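**Teleoperation at Garton: where the remote sessions are up to**

The Garton group finished its first block of remote demonstrations in August, and the Fleltent archive now holds 3,509 of them. Each one is a person at a desk driving the simulated arm through a tabletop task with a hand controller. The target for the block was 2,000, so the second half of the month went to tasks we had put off.

Most of the late additions are small-parts work. The operator picks up a rod or a peg, carries it over to a block and lines it up before going down. The moving is quick. Lining up takes most of the session, and it's where new operators tend to rush.

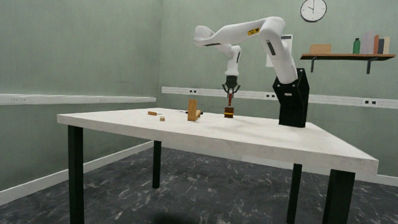 *Rod held upright over the striped block, in the simulated room.*

We changed two things after the first 200 sessions. Operators used to start recording as soon as the arm was live, which left a long stretch at the front of every file where the arm just drifted. They now wait for a tone. We also cut the controller's travel by half for the last bit of any approach. It feels slow under the hand, and a few people complained, but the paths are smoother and the replays stop hunting from side to side near the target.

The wrist view gets its own window in the Genon software. You can make it as large as you like. Amparo Cabello, who ran the Wednesday training, asks everyone to do their first ten tries with the room view only and then switch. People who start on the wrist view get good at the last few centimetres and then lose track of where the rest of the arm is. Depth is the hard part in either window, and shadows on the tabletop help more than you'd expect, so please leave them turned on even if your machine is a bit slow. 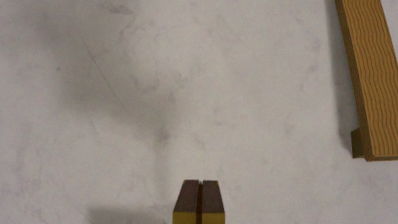 Salcedo wrote in to disagree with the order of training. The wrist view should come first, in Salcedo's opinion, while people are still relaxed, and the room view can be added once they've stopped fighting the controller. Salcedo would also like failed tries kept in the archive and labelled, with a note on what the operator was attempting.

On the second point we agree. Failed tries have been kept since the middle of the block, in a separate folder, and the labels will be added over the next few weeks. If you deleted any of yours before then, there's no need to record them again.

Sign-up for block 2 is open on the usual sheet. Sessions run for 40 minutes and you'll need a wired connection.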